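Wednesday, 10:15

Parts sorting, day 2. I've been looking forward to this one all week! The idea is to get the small electrical bits out of the mixed drawers and into proper homes, so that whoever picks up the Gratura bench next can find a breaker without tipping out a whole box. Yesterday was the boring half (labels, shelf plan, arguing with the label printer). Today is the fun half, with real parts on the table.

Setup is dead simple and I love it. Red tray for mixed stuff coming in, blue tray for what has been picked out and is ready for its bin. Both live on the carpeted table by the glass partition. I was skeptical about the carpet at first, but small parts don't skitter off it the way they do on the steel bench, and the trays stay where you put them.

Mixed parts in the red tray for the first round: the push-button switch box (white, one red button, one black), a miniature circuit breaker with red levers, a little yellow-and-black component, a small silver cylinder, and the roll of yellow packing tape. The tape isn't a part, obviously, but it has been living in drawer 17 with the breakers for as long as I've been here, so it gets sorted like everything else. Tape shelf, final answer.

The switch box is my favorite thing in the whole lot. Big friendly buttons, and you know which one is which from across the room. I'd like to use it on the Suta demo panel if it checks out. Need to open it up and look at the contacts before I promise it to anyone. Same for the breaker: check the rating, check the lever action, then bin it.

Open question on the silver cylinder. Could be a battery, could be a capacitor, and I don't want to guess, as they go to very different places. It stays out of the bins until I've read the casing under the magnifier. If it's a battery it goes in the lidded battery box by the door, NOT in the general drawer. (Writing that in capitals for my own benefit.)
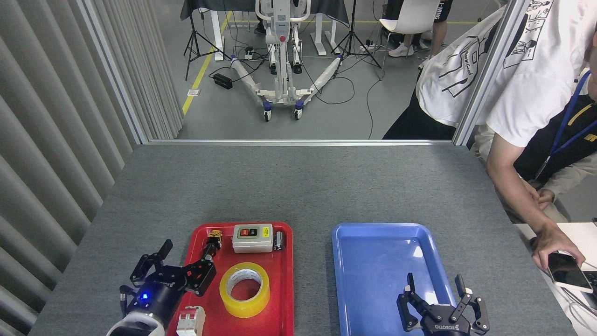 Bin list so far

Switches and push buttons: bin 198, middle shelf. Deep enough for boxed switches, so no more jamming the lid shut.
Breakers: bin 801, bottom shelf. The Mohamedi catalog sheets go in the sleeve on the front.
Yellow-and-black parts: no bin yet. I want to look up what family they belong to first, and then they can share with the connectors or get a place of their own.
Tape: tape shelf, next to the cardboard.

Notes for next time

Leave more space between parts in the red tray. It is so much nicer to work from when you can see every piece, and you don't end up lifting three things to reach one.

Stand the tall parts up if they'll stay up. Easier to grab, easier to read.

Put a sheet of matte paper in the blue tray. The floor of it is really shiny, and under these lights the glare makes small print hard to read.

Ask Skasari whether they have more of the same trays, ideally a green one for "don't know yet." The cylinder would be its first resident.

Still to do after lunch: the contacts on the switch box, the breaker rating, then start on the terminal block drawer. I had a quick peek in there and it is a wonderful mess.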